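Zarkunside, side one and side two

September 5, 2021

I finished transferring the Zarkunside tapes last night. There are 20 reels in total and most of them are in better shape than I expected. The band only put out one proper album, Istilau, in a pressing of 1000 copies on the Escobedo label, and if you look for one now you will pay close to what I paid for my first guitar. I have two copies. One was played to death by my brother and the other has a corner chewed by a dog.

For anyone who doesn't know them, Zarkunside were a four-piece who played heavy, slow rock with an organ where you would expect a second guitar. Lucian Roman sang and played bass. Marlina Raju played the organ and wrote most of the songs. They played a lot of bowling alleys and VFW halls and opened for bigger bands whenever somebody dropped off a bill. I saw them twice. The first time the PA quit during the second song and they did the rest of the set as instrumentals.

The reels came from Marlina, who had them in a closet. She asked if I could get them onto a hard drive before they got any worse. I said yes before I had a working tape machine, so the first month went into finding one and getting it aligned. After that it was mostly sitting in a chair and watching meters.

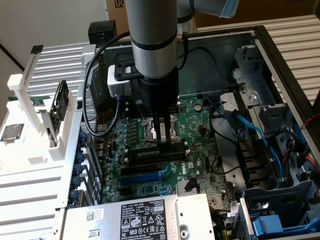

Six of the reels are rehearsals. These are rough going. Somebody put the microphone next to the drums, so you hear a lot of ride cymbal and a little of everything else. There is an early version of "Lindano" with completely different words and a faster tempo, and I think they were right to slow it down. There is also a long argument over whether the bridge should be played once or twice. On the record it's twice.

The live reels are better. The best is a set from an October show in a college cafeteria, recorded off the board, 200 people at most from the sound of the applause. Lucian's voice is way out front and the guitar is too quiet, but the organ sounds huge. They do nearly all of the album plus a couple of songs I had never heard. One of them has no title on the box, only the word "new" in pencil. It runs nine minutes and the tape ends before the song does.

Then there are the album mixes. I compared these with my better copy of the LP and the tape has a lot more low end. The vinyl always sounded thin to me and I had blamed my turntable. The fade on the last song is also longer on the tape, and you can hear Lucian laugh at the end of it.

I sent Marlina the files this morning. She wants to talk to the other members before anything gets released, so please don't write and ask me for copies. If it does come out I would vote for the cafeteria show first, with the mixes as a second disc. The rehearsals can wait.

If you have a poster, a ticket stub or any photos from those years, leave a comment. I'm mainly looking for the name of the drummer who filled in on the last few dates. Marlina remembers that he had a green van and that's all I have to go on.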